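Home | About | Archive | Contact

Moving the Tuncer ledger off the old server

Posted April 2018

Print this page | E-mail this to a friend

I have been contracting for IT services firms long enough to have seen the same job sold under four different names. This one was sold as "application modernisation". In practice it was a database move, a change of support contract and a long argument over date formats.

The client was Tuncer, a wholesaler of catering equipment. Their stock and sales ledger ran on a single server in a cupboard behind the trade counter. The supplier of record was Liltard, who had taken over the support from a smaller firm and had never written any of the code. I was brought in by Trotell, who had won the new contract and wanted somebody to do the migration while their own people were tied up elsewhere.

The ledger was written for one branch in 2000 and extended each time another branch opened. There was no schema document. There were 76 tables, of which the application used fewer than half. The rest were copies made before some past change and left there with names such as STOCK_OLD and STOCK_OLD_B. One of these turned out to be live. The month-end report read its opening balances from it, and a nightly job kept it up to date.

Gülizar Kaplan ran the accounts office at Tuncer and knew more of the system than the supplier did. She had a notebook with the order in which the month-end jobs had to be started, and which ones had to be started twice. I typed this up and it became the first page of the runbook. If you are pricing a job like this, put in a day for sitting beside whoever holds the notebook.

The move itself was done in three rehearsals and one live run. Each rehearsal loaded a full copy into the new database, ran the month-end and compared the printed totals with the old ones. The first rehearsal gave 2734 rows that did not match. Nearly all of them came down to two causes:

Dates had been stored as text, day first, except for one branch whose till software wrote them month first. Any day up to the twelfth loaded without complaint and landed in the wrong month.

Prices had been held to four decimal places and rounded on printing. The new database had been set up with 2, following the specification, and rounded on loading. The totals drifted by pennies per line.

The first was fixed in the load script with a branch code test. The second meant changing the specification, and so needed a change request, which took longer to get signed than the fix took to write. The second rehearsal came down to eleven rows, all typing mistakes in the original data. The accounts office corrected those at source.

The third rehearsal was clean, and we timed it. The load took just under five hours. That set the length of the outage, to which I added the same again for going back if we had to.

Tadeo Montecinos did the network side for Trotell. He moved the branches over to the new address one at a time, starting with the quietest. The label printers were the only real trouble. They had the old server's address typed into their front panels, and two of the branches had lost the menu password. Those two were reset to factory settings and set up again from a printed sheet. 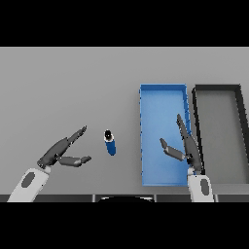
Filed under: IT Services, Migration

The live run was in December, after the last trading day before the break. It finished inside the window. The old server stayed on, read only, until the year-end figures had been agreed, and was then switched off. I kept a compressed copy of the final dump and handed over a second with the runbook.

Some notes on the contract, for anyone in the same line of work. The service levels were written in terms of server uptime, and uptime had never been the problem. What the client minded was how long a month-end query waited for an answer. I suggested a separate response time for the last three working days of the month, and Trotell accepted it with a small uplift on the fee. The handover clause was also thin. It asked for "documentation" without saying what kind. We agreed a list: the runbook, the load scripts, a table of every scheduled job and the address of every printer.

Monitoring is done with Puster, which Trotell already had a licence for. It checks the nightly jobs and sends a mail if one has not finished by six. I would have liked it to check the row counts as well. That is on the list for the next phase, together with deleting STOCK_OLD_B.

3 comments | 5 shares

Print this page | E-mail this to a friend

Older post | Newer post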